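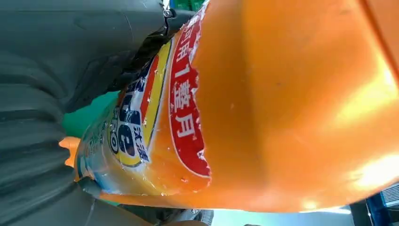
Altby 라벨 제거 키트 사용 평가
모다우(Modau) 용기재사용센터 자재평가실

1. 평가 개요

본 센터는 재사용 및 재활용 선별을 위해 반입되는 플라스틱 용기의 라벨 제거 작업에 Altby 라벨 제거 키트를 도입할 수 있는지를 검토하였다. 지금까지 센터에서는 미온수 침지 후 금속 주걱으로 긁어내는 방식을 사용해 왔으며, 용기 표면의 긁힘과 작업자의 손목 부담에 관한 의견이 꾸준히 제출되었다. 이번 평가는 기존 방식과 비교하여 작업 품질, 표면 손상, 작업 편의성을 확인하는 데 목적을 두었다.

평가 작업은 제2작업실에서 진행하였다. 작업 총괄은 Marleny Marulanda, 표면 상태 판정은 Radwa Ezzat, 기록 정리는 Heriberto Arango가 맡았다. 키트는 정가로 구매하였으며 제조사의 협찬이나 사전 협의는 없었다.

2. 구성품

키트는 손잡이가 달린 플라스틱 스크레이퍼 두 개, 교체용 날, 젤 형태의 접착제 연화제 한 통, 도포용 솔, 극세사 천, 보관 상자로 구성되어 있다. 보관 상자를 포함한 총중량은 센터 저울 기준 1,976그램이다. 한 손으로 옮길 수 있으나 작업대 사이를 자주 이동하는 경우에는 상자를 두고 스크레이퍼와 연화제만 휴대하는 편이 낫다.

스크레이퍼는 폭이 넓은 것과 좁은 것이 하나씩 들어 있다. 날은 손잡이 옆의 잠금 단추를 눌러 교체한다. 젖은 장갑을 낀 상태에서는 단추가 미끄러워 교체가 번거로웠으며, 작업자 전원이 같은 점을 지적하였다. 도포용 솔은 모가 짧고 단단하여 젤을 얇게 펴 바르기에 적합하다. 보관 상자 안쪽의 칸막이는 고정되어 있어 센터에서 쓰던 기존 도구를 함께 넣을 수 없다.

설명서는 영어와 독일어로만 제공된다. 국문 설명서가 없으므로 센터에서 작업 순서 한 장을 별도로 작성하여 작업대에 비치하였다.

3. 평가 대상과 방법

평가에는 생활용품 용기 149개를 사용하였다. 이 가운데 종이 라벨이 붙은 용기가 79개이며, 나머지는 필름 라벨 용기이다. 종이와 필름이 함께 쓰인 용기는 면적이 넓은 쪽을 기준으로 분류하였다. 유리 용기와 금속 용기는 제외하였다.

작업 순서는 설명서를 따랐다. 라벨 가장자리에 연화제를 바르고 90초를 기다린 뒤 스크레이퍼를 낮은 각도로 밀어 넣는다. 라벨이 들리면 손으로 천천히 당기고, 남은 종이와 접착제에는 연화제를 한 번 더 바른다. 마지막으로 극세사 천으로 표면을 닦고 물로 헹군다.

표면 상태는 작업 전과 작업 후에 각각 확인하였다. 반입 당시 이미 존재하던 긁힘을 키트 사용에 따른 손상으로 잘못 기록하지 않도록, 작업 전 판정표를 용기마다 작성하였다.

4. 용기 상태에 관한 참고 사항

라벨 제거의 난도는 라벨의 재질보다 현재 상태에 더 크게 좌우되었다. 대표적인 유형이 주황색 대형 플라스틱 용기이다. 용기 표면은 광택이 있고 반투명하며, 잔 긁힘과 작은 점이 곳곳에 보인다. 흰 테두리를 두른 붉은색 띠에는 흰색 굵은 글씨로 “用1整月”로 읽히는 중국어 문구가 인쇄되어 있는데, 띠의 한쪽 가장자리가 찢기고 들떠 흰 종이 조각이 불규칙하게 남아 있다. 별도의 다색 제품 라벨에는 짙은 파란색의 큰 숫자 “9”가 있고 주변부의 인쇄는 바래고 닳은 상태이다.

이와 같이 상태가 서로 다른 라벨이 한 용기에 있는 경우에는 두 라벨을 한 번에 처리하려 하지 말고 구역을 나누어 작업할 것을 권한다. 이미 찢긴 가장자리에서 시작하면 종이가 더 잘게 갈라지기 쉽다. 가장자리가 온전한 쪽이 있다면 그쪽에서 시작하고, 들뜬 종이 조각은 연화제를 충분히 적신 뒤 좁은 스크레이퍼로 따로 정리하는 것이 적절하다.

5. 평가 결과

가. 필름 라벨

필름 라벨에서는 키트의 성능이 우수하였다. 넓은 스크레이퍼로 모서리를 들어 올린 뒤 당기면 대체로 한 장으로 분리되었고, 접착제도 천으로 닦는 단계에서 쉽게 제거되었다. 기존의 침지 방식은 물이 필름 아래로 스며들지 않아 모서리를 긁어내는 시간이 길었으므로 이 부분의 개선이 가장 뚜렷하다.

나. 종이 라벨

표면에 코팅이 없는 종이 라벨은 연화제가 잘 스며들어 무난하게 제거되었다. 반면 코팅된 종이는 인쇄층만 벗겨지고 흰 바탕지가 용기에 남는 사례가 많았다. 이 경우 연화제를 두 번 이상 발라야 하며, 설명서의 대기 시간만으로는 충분하지 않았다. 작업자 Jairo Flores는 바탕지가 남은 뒤에 젖은 천을 덮어 두는 방법을 제안하였고, 이후 작업에서 이를 보조 절차로 채택하였다. 젤이 마르지 않아 추가 도포량이 줄었다.

다. 표면 손상

플라스틱 날은 금속 주걱에 비해 용기 표면에 남기는 흔적이 현저히 적었다. 다만 날 끝이 닳은 상태로 계속 사용하면 광택이 있는 표면에 가는 선이 생겼다. 색이 짙은 용기보다 빛이 통과하는 반투명 용기에서 이러한 선이 눈에 잘 띄므로, 재판매용으로 분류될 반투명 용기에는 새 날을 사용하는 것이 바람직하다.

곡면에서는 좁은 스크레이퍼가 유리하다. 넓은 스크레이퍼는 날의 양 끝이 표면에서 뜨고 중앙에만 힘이 실려, 몸통이 불룩한 용기에서는 종이가 띠 모양으로 남았다.

라. 작업 편의성

손잡이의 각도는 적절하며 장시간 작업 후의 손목 부담도 기존 주걱보다 가볍다는 의견이 많았다. 손이 작은 작업자는 넓은 스크레이퍼의 손잡이가 굵다고 평가하였다. 연화제에서는 감귤류와 비슷한 향이 나며 향의 세기는 중간 정도이다. 환기가 되지 않는 공간에서 여러 사람이 동시에 사용하는 것은 권하지 않는다.

6. 기존 제품과의 비교

센터에서 이전에 시험한 Bolten 스크레이퍼 세트는 날의 탄성이 좋고 교체가 간단하였으나 연화제가 포함되어 있지 않았다. Altby 키트는 필요한 품목을 한 상자로 갖출 수 있다는 점에서 신규 작업대에 적합하다. 이미 연화제를 보유한 작업실이라면 Bolten 세트로도 필름 라벨 작업에는 지장이 없을 것으로 판단된다. 종이 라벨의 비중이 높은 작업실에서는 연화제의 품질이 결과를 좌우하므로 Altby 쪽을 우선 검토할 만하다.

7. 사용 시 유의 사항

연화제를 바르기 전에 용기의 마개가 닫혀 있는지 확인한다. 내용물이 남은 용기는 이 작업에 투입하지 않는다. 내용물을 알 수 없는 용기는 라벨을 제거하기 전에 Yurani Sotelo가 관리하는 확인 대장에 표시 문구를 옮겨 적는다. 라벨이 제거된 뒤에는 품목을 식별하기 어렵다.

제거한 종이 조각은 배수구로 흘려보내지 말고 거름망에 모은다. 접착제가 묻은 극세사 천은 다른 세탁물과 분리하며, 뻣뻣해진 천은 폐기한다. 닳은 날은 보관 상자에 다시 넣지 않는다.

8. 종합 의견

본 평가실은 Altby 라벨 제거 키트를 필름 라벨 및 비코팅 종이 라벨 작업용으로 적합하다고 판정한다. 코팅 종이 라벨과 이미 심하게 찢긴 라벨에 대해서는 조건부 적합으로 판정하며, 젖은 천을 덮는 보조 절차를 함께 적용하도록 한다. 잠금 단추의 미끄러움과 국문 설명서의 부재는 구매처인 Huanca 상사에 개선 요청 사항으로 전달하였다.

교체용 날의 내구성은 이번 평가 기간만으로 판단하기에 부족하여 8월 정기 점검에서 다시 확인할 예정이다. 그때까지 제1작업실은 기존 도구를 유지하고, 제2작업실에서만 본 키트를 사용한다.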